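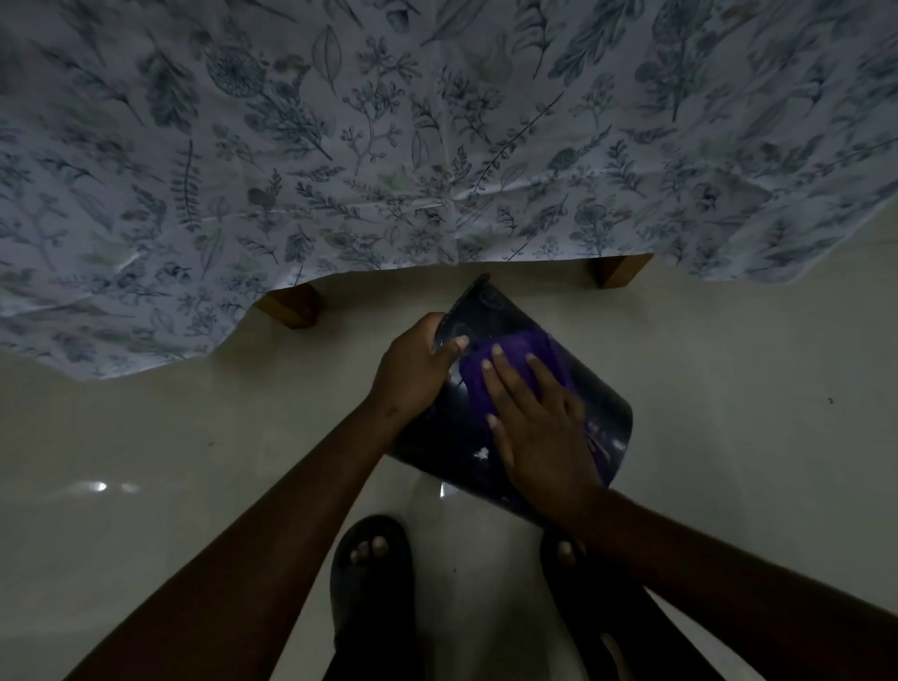
Household Skills Project - FAQ for new members

What do we do in this club?
We teach a robot arm to help with chores, and this term's chore is wiping things down. Boring, I know, but wait until you try explaining "wipe it" to a machine! Each of us records ourselves doing the job at home, from head height with both hands in view, and the recordings go to Curkus, our two-armed student build.

Do I need to know how to code?
Nope. I joined knowing zero Python. Rajitha Samarakoon runs a beginner table at 4 pm, and Piyumi is great if you'd like to start with the mechanical side.

What should I wipe?
Whatever you've got. We want flat things and round things, because the hands work so differently. On something flat, one hand grips the edge and the other just spreads out and pushes the cloth. A bucket is more fun - you hold it tilted by the rim and press the cloth around the side, and your wrist ends up doing all kinds of stuff you never think about. 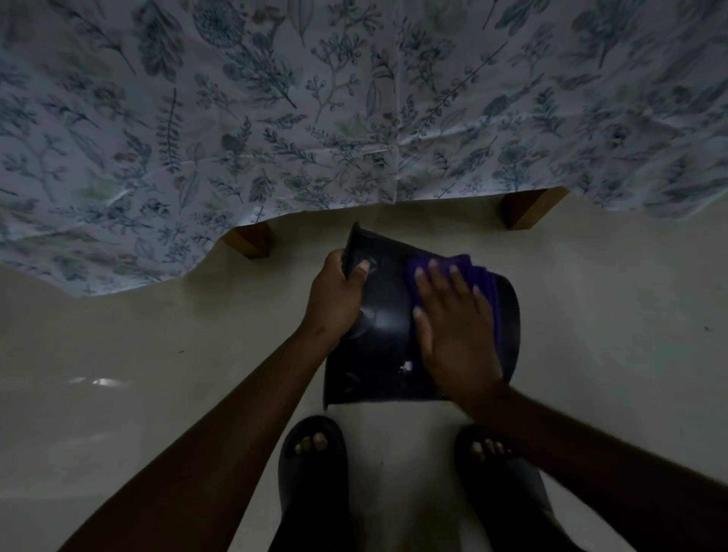 I'd also say go slow and keep the thing near the middle of the view, over your feet if you're crouching. Slippers are fine, bedroom floor is fine, we're really not picky.

How many clips do I have to turn in?
12 each, by the end of August. The whole team is aiming for 400, and we're roughly halfway (yay!).

Can I use any cloth?
Sure, but a bright one makes labeling easier. Gayan does most of the labeling, so be kind to Gayan.

Is there a competition?
Yes - we're entering the Zirkham student challenge with two teams. Sumaiya Mondal has the sign-up sheet, and you can switch teams until the first practice run.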